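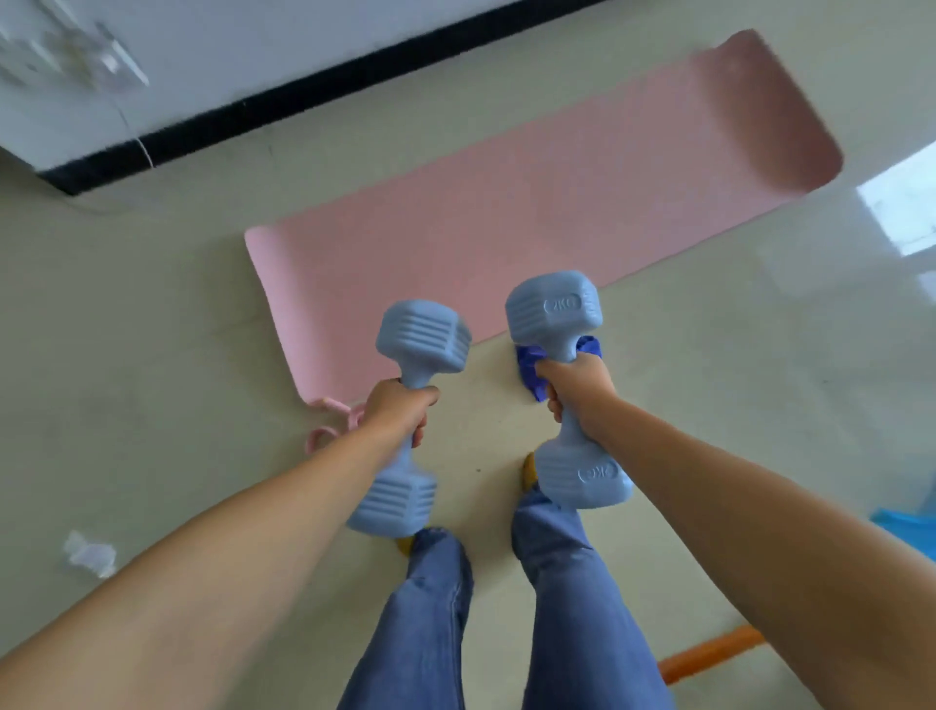 Chapter 9
Estimating and Bidding Residential Roof Work

My first roofing bid lost me money before I had even unloaded the ladder. I had measured the house from the driveway, guessed at the pitch, and written a price on the back of a supply house receipt. The homeowner said yes so fast that I should have known something was wrong. By the second day I was buying extra shingles out of my own pocket, and I still hadn't touched the chimney flashing.

So this chapter is about doing it the slow way, at least until the slow way gets fast. You already know from Chapter 2 how a roof is put together, and I'm going to lean on that a lot. If you can't remember the difference between a rake and an eave, go back and look now, I'll wait!

We'll start with measuring. A "square" in our trade is a hundred square feet of roof surface, and everything gets ordered and priced from that number (well, nearly everything, I'll get to drip edge in a minute). A plain gable roof is easy. You take the length of the ridge, multiply by the length of the rafter from ridge to eave, and double it. Where people get into trouble is using the footprint of the house and forgetting that the roof slopes. A steep roof has a lot more surface than the floor plan under it, and the difference comes straight out of your pay.

Then there's waste. Every hip and valley means cut shingles, and cut shingles mean pieces in the dumpster. I carry 10 percent on a simple gable and 18 percent on a roof that's all hips and dormers. Your own numbers will depend on your crew, so keep track of what's left over after each job and write it down. I have a notebook for this that looks like it's been through a car wash.

Drip edge, starter strip and ridge cap are sold by length, so they get their own lines on the estimate sheet. Please give them their own lines. I've seen good roofers lump them under "misc." and then wonder where the profit went.

For most of the chapter we'll work on one house, the Kárason place on Orau Street. It has a main gable, a lower porch roof and one very annoying dormer. Two contractors bid on it. Cleka Roofing came in low and Wurkik Exteriors came in a good bit higher, and when you lay the bids side by side you'll find they weren't pricing the same job at all. One had tear-off and disposal in the price. The other had a line saying "remove old roofing as needed," and I'd like you to think hard about who decides what's needed.

You'll also meet the part of bidding that has nothing to do with arithmetic, the walk around the house with the owner. Ask how old the roof is. Ask if there's more than one layer up there. Go in the attic with a flashlight and look at the underside of the decking, even in July, even when they tell you it's fine. Rotten decking is the most common surprise on a tear-off, and your bid needs a price per sheet for replacing it, agreed on before anybody pulls a nail.

Before you start Section 9.1, get yourself a tape measure, a pitch gauge, a calculator and some graph paper. There's software that will do the takeoff for you, and I use it too, but I want you to draw this first one by hand.

9.1 Measuring From the Ground and From the Roof

I always sketch the house before I measure anything. Walk all the way around it, draw each roof plane as a separate shape, and give each one a letter. The sketch can be ugly. It just has to have every plane on it, including the little one over the bay window that everybody forgets.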